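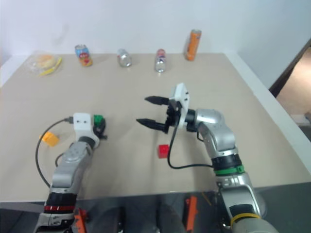
Wendinano stocks break rooms for small workplaces in Salem and the towns nearby. We started with one van and a list of offices that were too small for the big vending firms to bother with, and those are still the customers we know best. Most of them don't want a machine. They want cold drinks, something to eat in the afternoon, and a bill they can read. A first trial order is often no bigger than the row at the far side of the table: four cans and a single item in clear plastic wrap. If people eat it, we bring more the next week.

Print this page | E-mail this page

What we do

We deliver canned and bottled drinks, wrapped baked goods, crackers, nuts, fruit, coffee and tea. The full list runs to 1310 items, though a typical customer orders from the same short part of it all year. You can change your order up to noon on the day before delivery. We take back unopened cases and credit them on the next bill.

We don't ask for a contract. Either side can stop with two weeks' notice. The smallest workplace we deliver to has five people in it and the largest has 300, and both pay the same price per case.

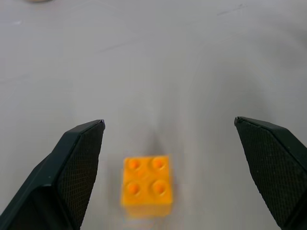 Prices are reviewed once a year, in July. When a supplier raises a price in between, we carry it until the next review unless it is a large one, and then we call before we change anything. Fuel is built into the case price. There is no delivery charge on orders over 200 dollars, and a flat charge below that.

Our warehouse

In our third year we moved out of a shared unit and into our own building on the Nusten side of town. It has 3346 square feet of floor, a walk-in cooler, and a loading door that fits two vans if both drivers are careful. Baked goods come in before six in the morning and go out the same day. Drinks are kept by date, oldest in front, and anything within a month of its date goes to the food pantry.

The Nomum line

Nomum is our own label. It began with coffee — one dark roast, one medium — and now covers tea, paper cups, napkins and stirrers. We don't put our name on food that somebody else bakes.

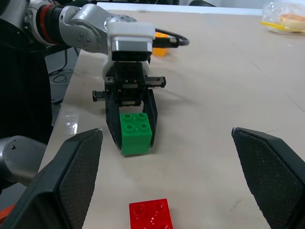
Setting up a new break room takes us one visit. We look at where the outlets are, how far the sink is from the door, and whether a refrigerator will fit without blocking anything. You don't need special furniture or shelving to start. A pale beige tabletop like this one suits us fine, and a color that light makes crumbs and coffee rings easy to spot at the end of the day. We bring baskets for the wrapped goods and a rack for the cans, and they stay ours — if one breaks, tell the driver.

Working with us

We hire drivers and warehouse staff year round. Drivers keep the same route so that customers see the same face each week. Applications can be left at the front desk on weekdays before three.

Contact us | Copyright Wendinano, Salem. All rights reserved. | Back to top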